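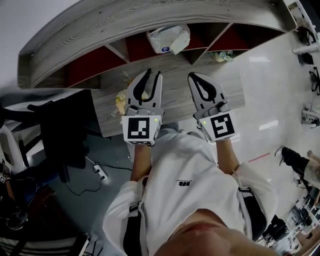
Stillar is a pair of hand-held grippers for recording how a person picks things up and puts them down, so that a robot arm can be taught the same job later on. It's a homemade design, started on my kitchen bench and finished in the shared workshop at Havora, and this article covers the second version of it (the first is best forgotten, but I've put a bit about it further down). You hold one gripper in each hand with the jaws pointing away from you, and the claw shape takes some getting used to if you've only ever handled the parallel kind. Each one carries a white cube at its base with a square black and white pattern, and a little green light beside the cube. The patterns on the two cubes are different, which matters more than you'd think! My first pair had the same pattern on both sides and the software swapped my hands over whenever I crossed my wrists.

Name and background

The name comes from a label on an old biscuit tin where I kept the spare screws. It doesn't mean anything that I know of. The first version was called Zastlow for a few months, after the street the workshop used to be on, and you'll still find that name in some of the older drawing files. If a part number starts with Z it belongs to the old one and won't fit.

I started in February with no robot at all, only a wish to have one by winter. Arms are dear and floor space is dearer, and I'd read enough to work out that I could collect the practice data first and worry about the arm afterwards. I'm a cabinetmaker by training, so the hand part and the grip part made sense to me long before the code did. Most of what follows is written from that end of things. People who want the maths should go to the page on marker tracking.

Construction

Each gripper has a light grey body, a pair of jaws and a handle with a trigger. The body is curved all over, and I'm a bit proud of that, though it made the sanding a misery. Flat sides would have been quicker, but they caught on the edges of shelves. A rounded shell slides off and carries on.

The trigger pulls a short link that closes the jaws, and a spring opens them again. I've tried three springs. The one I've settled on is weaker than it feels like it should be, and after an afternoon of squeezing you'll be glad of it. Use a stiff one and your thumb will let you know by lunchtime.

The link is held by 2 screws, and they do work loose. I put a dab of thread locker on them now and check them every time the handles come out of the box. If the jaw starts to feel sloppy, look there before you go pulling the shell apart – I've pulled the shell apart for nothing more often than I'd like to admit.

Pads

The pads do most of the work, and they're the part I've changed most. The current ones are black and soft, with a fine mesh texture on the face. They fold into a V, so that a round thing settles toward the middle and a thin thing gets pinched between the two lobes. I glue them at the root only and leave the tips free to give a bit.

Plain smooth pads were fine for wooden blocks and hopeless for anything made of plastic film. The texture helped straight away. It also picks up lint and sawdust like nobody's business, and in a shared workshop there's always sawdust, so I keep an old toothbrush in the case. Warm water and a drop of dish soap for anything greasy. Let them dry overnight and don't be tempted by the heat gun (I was, once, and the glue let go all down one side).

One set lasted 1,934 recordings before the mesh wore through at the notch. I only know that because the software numbers the files for me. Another set went much sooner, but it had been used on sandpaper blocks, so I don't hold that against it.

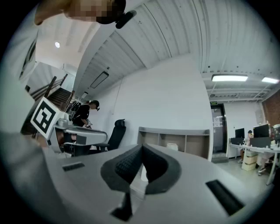 The pad and body of one gripper from close up, with the marker on its partner showing at left.

Markers and camera

There's a wide camera on each gripper that looks out over the jaw. It bends straight lines something shocking, and ribs on a ceiling come out as big sweeping arcs. I worried about this for weeks and then found out it's normal, and that the calibration step takes care of it. What you get in return is a view that takes in the pad, the thing you're reaching for, a great deal of the room, and quite often the other gripper as well.

That last bit is useful. When one camera can see the marker on the other gripper, there's a second opinion on where the hands are in relation to each other. It works on a tilt too, provided the thick black border is all in view. A thumb over one corner will spoil it.

The patterns should be printed matt. Glossy ones flare under long fluorescent lights, and we have plenty of those. I also went up a size from my first lot, as the small squares turned to mush any further off than arm's length.

A camera worn on the head gives the overview. We've had it on the front of a black cap, and I like the cap because it goes on in a second and doesn't squash your ears. Whatever you mount it on, look down at your hands the way you would for any bench work. People who've just been told about the camera tend to hold their heads very still and follow the job with their eyes, and then half the grab is missing from the overview.

Use

A recording is one small job from start to finish: reach, close, carry, let go. Ours are mostly shelf jobs, as that was what I wanted the arm for in the first place. The shelf is a curved wooden unit with a grey wood-grain top, and the insides of the cubbies are a reddish colour that sets off pale objects nicely. Some of the partitions run on the diagonal. Those corners are a real test of your wrist, and I'd leave them until you've had a good go at the square ones.

For things to pick up, choose a mix. Artificial flowers are good for thin and springy, and they don't mind being dropped. A crumpled white plastic bag is a favourite of mine, since it never sits the same way twice and there's no proper place to grab it. You bring the open jaws in over it, keep the second gripper off to the side where it can help, and go in lower than feels natural. Closing too early just pushes the bag to the back of the cubby.

Clear the floor behind you as well. You'll be stepping backward with your eyes on your hands, and a rolling office chair has caught me in the back of the knees more than once.

I write up each afternoon in a paper notebook with the object, the cubby and anything odd. The entry for Sun 28 July says "bag again, left hand lazy", and it's a fair summary of most entries. I'm right-handed and it shows in the data. Swapping the jobs over so the left hand leads every second time has evened it out a bit.
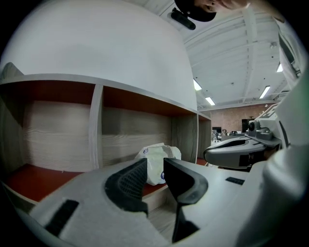 Earlier version

Zastlow had straight fingers, a flat box of a body and one marker stuck on the side with tape. It weighed far too much, and all the weight was out at the front, so that you spent your strength holding it level and had none left for being careful. The jaws met beautifully at the tips and nowhere else. I gave one of them away as a litter picker, and I believe it's still in service.

The cable on that version came out of the bottom of the handle, right where your little finger wants to be. Moving it is the change I'd suggest first to anyone with a similar design.

Variants

The Hallgrímsson handle is a slimmer grip for smaller hands, shared in the workshop's drawing folder under that name. It takes the same jaws and the same link but needs a shorter spring. I've used it a fair bit and it's more comfortable for low shelves, though the trigger sits a touch close for me in gloves. The two handles can be mixed on one pair without upsetting the calibration, as long as the marker mount isn't moved.

There's also talk of a version with a narrower jaw for drawer pulls. I've drawn it up and made the jaw in scrap, and it closes crooked.

Parts list for one gripper

Body shell, left and right halves
Jaws, curved, 2
Pads, textured, 2 (cut a spare set while the knife's out)
Link and spring
Camera with wide lens
Marker cube and mount
Indicator light, green
Thread locker, glue, one old toothbrush

See also

Marker tracking
Pad materials
Havora workshop tool bookings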